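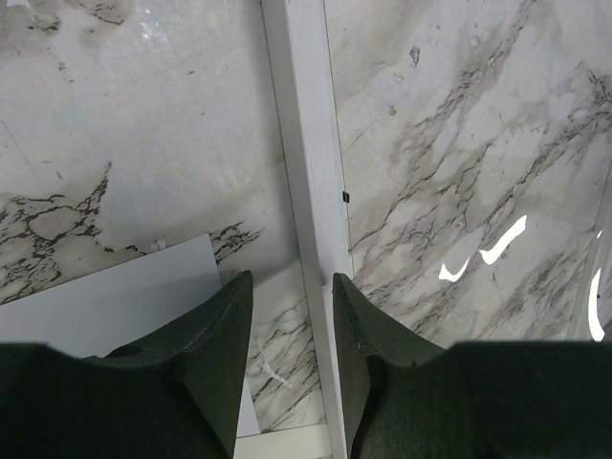

Kids' Corner > How Stuff Works > Robots & Gadgets

How to Teach a Robot to Hand Over a Piece of Paper

Hand somebody a piece of paper. Go on, there's probably a grown-up nearby who looks like they need one.

Done? That took you a second or so, and you may have been chewing at the time. The robot club at Cárdenas Middle School in Rultberg has been working on the same job since February, and they would like you to know it's going fine, thank you.

The club is team 1707 in the Sanby Challenge, a contest for school robotics teams. Every team gets the same list of chores. This year's list has stacking cups, closing a box, and something called the Paper Pass, where one robot arm picks up a sheet of paper and gives it to another robot arm. You get 90 seconds. A perfect pass is worth 200 points. Dropping the paper is worth nothing, and so is ripping it in half, even if each arm ends up with a very nice piece.

Why is paper so hard?

A block is a block. Pick it up, turn it over, put it down, and it's still the same shape. Paper has other ideas. It bends and flops. It slides away when you poke it, and if one arm breathes on it (arms don't breathe, but the heating vent in the clubroom does) it goes off to live under a cupboard.

You deal with all this without thinking, thanks to your fingertips. Your skin can feel a sheet starting to slip, and you squeeze a tiny bit harder before you even notice. Lots of robot grippers can't feel much at all. A simple one has two fingers that open and close, like a crab that has been told to be careful.

So the club had to work out how hard to squeeze. Too soft and the paper falls out. Too hard and you get a crumple, and a crumpled sheet is harder to grab the second time. They wrote "NOT LIKE A LEMON" at the top of their notes, and it's the best advice in there.
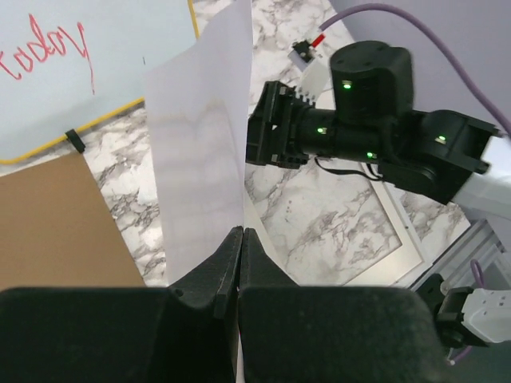 Then comes the sneaky part, which is timing. When you pass a note to a friend, there's a moment when you are both holding it. You feel a little tug and you let go. With 2 arms, somebody has to decide who lets go and when. If the first arm opens early, the paper drops. If it opens late, you have a tug-of-war between two machines that never get tired and don't know they're in one.

The club's answer is a set of steps they call the Grokitz. (It was a spelling mistake. It's on the T-shirts now, so it stays.) It goes like this:

First arm grips the paper and holds still.
Second arm moves in and closes its fingers.
Both arms wait. Count to two.
First arm opens.
Second arm backs away slowly, as if leaving a room with a sleeping baby in it.

The waiting was the bit everyone wanted to skip. Waiting looks boring, and the clock is running. They skipped it for a whole month and dropped a great deal of paper.

How does the robot know what to do?

There's more than one way to teach a robot. You can type in every move, one by one: go up this much, turn this much, close. That works well if the paper is always in exactly the same spot. Move it the width of your thumb and the robot will pinch the air with total confidence.

You can also show it. A person guides the arms through the whole job while a computer records how the arms move and what the cameras see. Then you do it again with the paper turned a bit. And again, with the paper closer. A computer program studies all those tries and looks for what they have in common, so that it has a decent guess ready when the paper turns up somewhere new. The recordings are called demonstrations. Club members call them "goes," as in "it's my go" and "you had four goes already."

Bad goes cause trouble. If you wobble every time you reach for the paper, the robot may learn that wobbling is part of the job. One of the arms in Rultberg still does a small shimmy before it grabs anything. Several people in the club say they have no idea where it got that from.

Try it at home

Get a friend, a sheet of paper and two pairs of kitchen tongs. Ask before you take the tongs. Pass the paper across using only the tongs, with no talking. Now try it with one eye shut. Now let your friend move the paper while you look away.

If you want to be scored like team 1707, set a timer for 90 seconds and have somebody strict do the judging. Little sisters are good at this.

The Sanby Challenge is in June. The box-closing is coming along nicely. Cups are a different story, and a louder one.

We use cookies to remember your settings and see which pages get read. Accept all | Manage choices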